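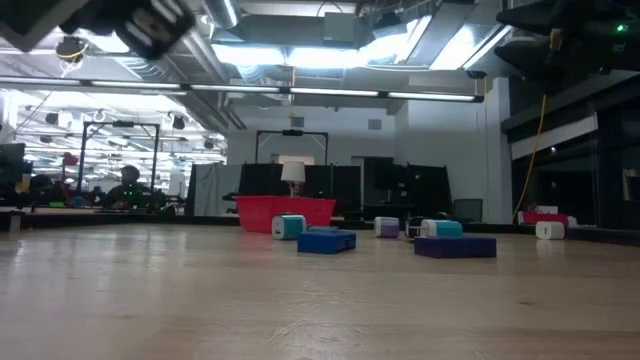

# Lutach Opens Orders for Dukitz Two-Arm Tabletop Kit

December 28, 2020

Lutach has opened orders for Dukitz, a two-arm tabletop robot kit intended for research groups, technical colleges and small product teams. The kit is priced at $4,000 per arm, with the table frame, wrist cameras and control software sold together as a base package. First deliveries are planned for January.

The company describes Dukitz as a bench system for handling small, light objects such as blocks, caps and short cylinders. Sorting, stacking and placing items in a basket are the tasks covered in the printed guide. Buyers may use their own objects, provided that each can be held between the two fingers of the standard gripper.

The kit follows a trial period during which Lutach placed early units with 8 organizations. Together these sites logged 3,428 completed task runs. Lutach states that the results led to two changes before general sale: a stiffer mount where each arm joins the frame rail, and a revised cable guide at the wrist. Sites that took part in the trial will receive both parts at no charge.

The control software, named Yimyam, is included for the first year. It records the motion of both arms together with the camera views and stores each run under a single entry, so that a run can be played back or removed later. Yimyam can be installed on a standard desktop computer placed near the table. A license is required for each table after the first year, and the renewal price has not yet been announced.
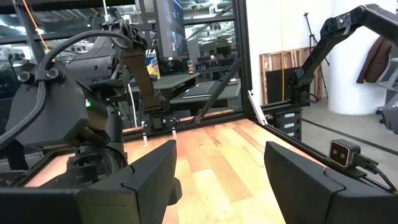

## Assembly and Space

Lutach advises customers to allow about 113 square feet for the table, a desk for the operator and clear access on all sides. The tabletop itself is not supplied. Any flat, rigid surface of the stated size may be used, and a light wooden top has served well at the trial sites. Bright overhead lighting is acceptable, although strong reflections on a polished surface may call for a short camera adjustment after setup.

Two people should be present when the arms are mounted. The guide sets out the work in order – frame first, then arms, then cameras and cables – and customers are asked not to apply power until the final check has been signed. Replacement gripper fingers can be ordered separately in pairs.

## Sales and Support

Orders are being handled by Palton, which will also provide installation and repair service. Customers may choose delivery only, or delivery with a one-day setup visit and an introductory session for up to four operators. The setup visit must be requested when the order is placed.

Dukitz carries a one-year warranty on arms, frame and cameras. Gripper fingers and cables are treated as wearing parts and are covered for 90 days. Damage resulting from loads above the stated limit is excluded.

Schools and colleges may apply for reduced pricing through Palton. Applications received before the end of January will be considered for the first delivery group, and later requests will be held for the next production run.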